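De : Hanna Malinowski
À : liste cuisine-partagee
Objet : Re: [cuisine-partagee] Égouttoirs et vaisselle du lundi

Bonjour à tous,

Tormod Sjöberg a écrit :
> Le bac en plastique est fendu et les assiettes restent mouillées
> jusqu'au soir. Est-ce qu'on rachète le même modèle ou autre chose ?
> Et qui a la clé du placard du bas ?

La clé est chez Homa, elle la rapporte lundi. Pour le bac, je suis contre le même modèle, c'est le deuxième qui casse au même endroit. Je préfère du fil métallique, sans fond, posé sur un torchon. Ça prend moins de place et ça se lave.

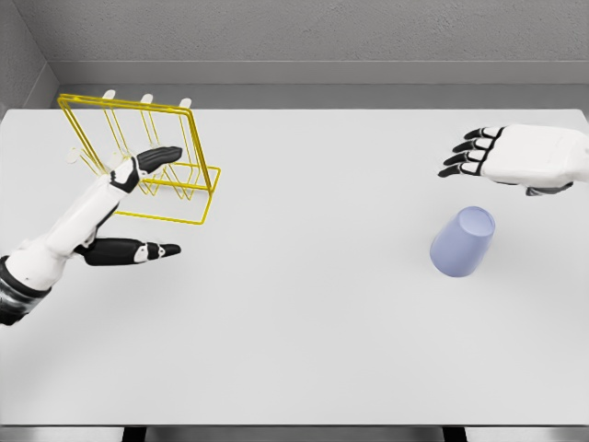
Rendu 3D : support en fil jaune à gauche, tasse bleu lavande à droite.

Côté budget, il reste 100 euros sur la ligne petit matériel, une fois payée la facture Dendach (n° 2425). Je propose d'en garder une partie pour les torchons, il n'en reste que huit en bon état.

Autre point : le chauffe-eau met toujours trop longtemps le matin. Clive a relancé le plombier, pas de réponse. Si quelqu'un a un autre contact, je prends.

Réponses sur la liste avant lundi midi, s'il vous plaît.

Hanna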